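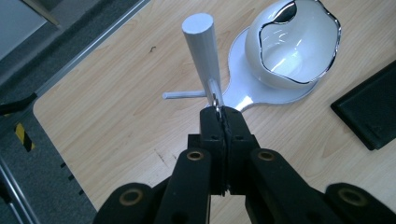
Fingers closed on a small silver clip at the foot of the white stand. Small, thin things like this show up a worn finger sooner than anything else.

Workshop Tips: Keeping a Hand-Held Gripper Happy
By Shahram Mousavi, Feb 7, 2025

I have been looking after the hand-held grippers at the Gremness bench since last November, and in that time I've filled most of a notebook with little habits that keep them moving nicely. Most of them are things my grandmother would have told you about her kitchen scissors. A gripper of this sort is a pair of fingers on a set of linkage arms, and if the arms swing freely and the fingers meet squarely, you're most of the way there.

Wipe before you oil
Dust likes to collect around the pivots, especially if your room has carpet. Take a dry cotton swab around each bushing first, then a clean one with the tiniest touch of light oil, and wipe off whatever you can still see. I used to be generous with the oil (I am generous with everything) and ended up with a gray paste that took me a whole afternoon to clean out.

Feel for play
Hold the gripper in both hands and wiggle one finger gently from side to side. A little give is fine. If it clicks, snug up the pivot by a hair, work the arms open and closed five times, and feel it again. Go slowly, please — a pivot that's too tight will wear you out long before it wears out itself.

Give the cables some slack
I leave 36 inches of loose cable between the gripper and the first tie, so that you can reach the far side of the table and turn your wrists over without tugging at the plug. Let it lie in a lazy loop, and don't wrap it around the handle when you put things away, however tidy it looks!

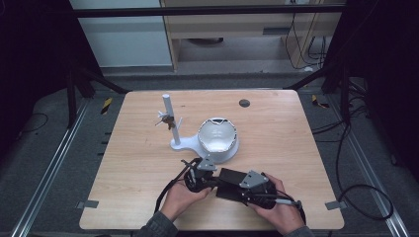 How often should the finger pads be changed?
We go by roughly 3000 squeezes at Gremness, or sooner if a thin object starts to slide when you lift it. Change both pads together so they wear as a pair.

Practice on a mix of things
After any adjustment I try the gripper on something hard and thin, and then on something soft and thick. Keys are good for the first and a folded wallet is lovely for the second, as leather gives a little and you can feel whether both pads are pressing evenly. Take hold near an edge, squeeze just until it stops shifting, and then ease off and look for pinch marks. 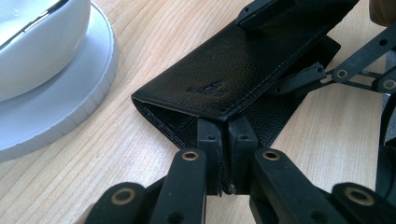

Cleaning the pads
Warm water with one drop of dish soap on a soft cloth, then a second cloth with plain water, then let them air dry. My friends over at Brornarano swear by rubbing alcohol, and they may well be right for theirs, but I'd try it on an old pad before you trust it on a good one.

Check the faces and edges
Open the fingers wide and look along each inner face under a good lamp. Rough patches on the top edge can catch on cloth, so I note them down and run a fingertip over them every week. While you're there, see that the little holes near the tips are free of lint.
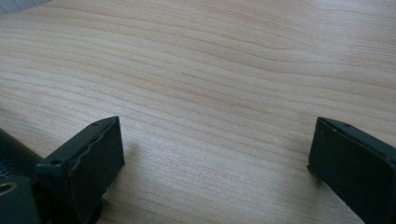
Open wide for a look at the pads. The edge of the left one is a bit ragged, so it goes in the notebook.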